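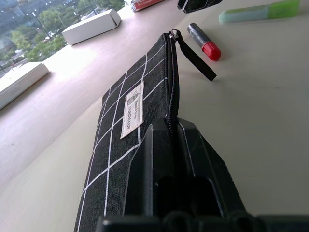 The Best Thing You Can Do for Your Books Is Close Them Every Month

Print this page | E-mail this article

Apr 23, 2023

I want to make a case for the month-end close in very small businesses, the kind with one owner, a part-timer or two, and a bookkeeping program that gets opened when something is due. I know how that sounds. Closing the books is supposed to be a big-company ritual, with checklists and people staying late. But I have been keeping books for small shops for a good while now, and I have become a true believer, and I would like to bring a few of you along with me.

First, what I mean by it. Closing a month means you reconcile every bank and card account to the statement, you clear out whatever is sitting in the "uncategorized" bucket, you look at who owes you and whom you owe, and then you lock the period so that nothing dated in that month can be changed without a password. The last step is the one most people skip. It is also my favorite!

Almost every accounting package has a closing date setting somewhere. In some it lives under company preferences, in others under "advanced," and in one I used years ago it was tucked inside the tax menu for reasons I never worked out. You type a date, you set a password, you save. It takes less time than finding your reading glasses. And from then on your August is your August. The number you gave the bank in September is the number you will see when you pull the same report in March.

Why does that make me so happy? Let me tell you about Marino, a tile and stone supplier I started working with a few years back. They were good people who entered their bills on time and had never once set a closing date. Their accountant had filed a return based on a profit figure, and when I ran the same report for the same year, I got a different profit. Somebody had been tidying up. An old duplicate invoice had been deleted, a vendor payment had been re-dated, a few checks that never cleared had been voided back in the year they were written. Each of those fixes was sensible if you looked only at the fix. Put together, they meant the books no longer agreed with the return, and we spent a long stretch of that spring going through the audit trail line by line to find out what had moved. There were 41 changed transactions. I still remember the number because I printed them all and hole-punched them.

With a closing date in place, every one of those edits would have brought up a warning. The person at the keyboard would have stopped, and asked, and we would have made the correction in the current month with a note attached. The same cleanup, with the history left alone.

People who disagree with me (and I have had this argument at more than one kitchen table) usually say that software has made the monthly close unnecessary. The bank feed comes in overnight, the rules sort the transactions, the dashboard shows a nice green line. What is left to close? I take the point, and I love bank feeds. I would not go back to typing in statements for anything. But a feed tells you what went through the bank. It has no idea that the 300 dollars from a customer was a deposit on work you haven't started, or that the same lumber bill got entered once from the e-mail and again from the paper copy. Rules are even sneakier. A rule that sends everything from the warehouse club to "office supplies" will cheerfully send your new tires there too, every time, until a human being looks.

And looking is the whole pleasure of it, for me. When you sit down with one month, it is short enough to remember. You see a charge from the ninth and you know that was the day the van wouldn't start. Wait until the end of the year and the same charge is a string of capital letters and a city you have never visited. I have watched owners guess at those. They guess fast, and they guess wrong, usually in the direction of "miscellaneous."

I'll admit my routine is fussier than it has to be. I put the kettle on, I download every statement as a PDF before I open the program, and I do the accounts in the same order every time: checking, savings, cards, loans, payroll liabilities. Loans get forgotten more than anything. The whole payment gets booked against the principal, or the whole payment gets booked as expense, and either way the balance drifts from what the lender says you owe. Five minutes with the lender's statement fixes it, and then it is five minutes next month too, and never a whole afternoon in the following February.

Undeposited funds is the other one. If you have never looked at the balance in that account, go look. I'll wait. On a small set of books it should hold a few days of checks and cash at most. I once opened the books of a little catering outfit called Temar and found customer payments sitting in there from two summers earlier, all of them already in the bank, all of them counted as income a second time when the deposits came through the feed. They had been paying tax on money that did not exist. The owner was quiet for a minute and then asked me if we could get it back, and we went to work on the amended returns. That conversation changed how I think about this job more than any class I ever took.

Now, a word about the programs themselves, because I do have opinions there. I think closing should be a front-page feature. The program should ask you, on the fifth or the tenth of the month, whether you are ready to close the last one, and it should show you a short list of what's in the way: two accounts not reconciled, 9 transactions without a category, one bill with a date in the wrong year. Kisgate, the package I use for most of my clients, does a version of this now, and I was delighted when it showed up in an update. It could go further. It still lets any user with full access skip past the warning with a single click, and it doesn't tell the bookkeeper when that happens. A plain e-mail saying "a closed period was changed" would be worth more to me than any new chart they could put on the dashboard.

Jernovis takes a harder line. Once a period is locked, it's locked, and you post a correcting entry or you do nothing. Some of my colleagues can't stand it. I have come around to it, though I would not hand it to a brand-new owner who is still learning which side of the ledger is which. There is a lot of learning by undoing in the first year, and a program that won't let you undo can scare a person right back to the spreadsheet. Give them a soft lock first, with a password they have to go and find.

I should say something about cost, because somebody always writes in. If you pay a bookkeeper, a monthly close will cost more per month than a once-a-year rescue looks like it costs. On paper. The clients I charge the most, by far, are the ones I see once a year with a shoebox and a login. The monthly ones are mostly cheap by comparison, and their questions are so much better! They ask why the gross margin slipped, or if they can afford the second delivery van. The yearly ones ask what they owe and whether it can be less.

Maybe you are thinking that your business is too small for any of this. You have 50 transactions a month and one card. Then it will take you half an hour, and you will be finished before the coffee is cold, and I envy you. Small is the perfect size to learn on. The habit you build with one card is the same habit you will need with four cards, a line of credit and a payroll.

If you want to try it, don't go back and fix the past first. That's how people get stuck — they decide they can't close March until January is perfect, and January is never perfect, and then it is August. Pick last month. Reconcile it, clean it up, set the closing date, and write the password down somewhere that is not a sticky note on the monitor. Do the old months later, one at a time, with your tax preparer in the loop if a return has been filed for them.

Then run your profit and loss, save a copy in a folder with the month's name on it, and next time somebody at the bank asks how you're doing, send them that.

Print this page | E-mail this article

Shares: 41 | Comments: 9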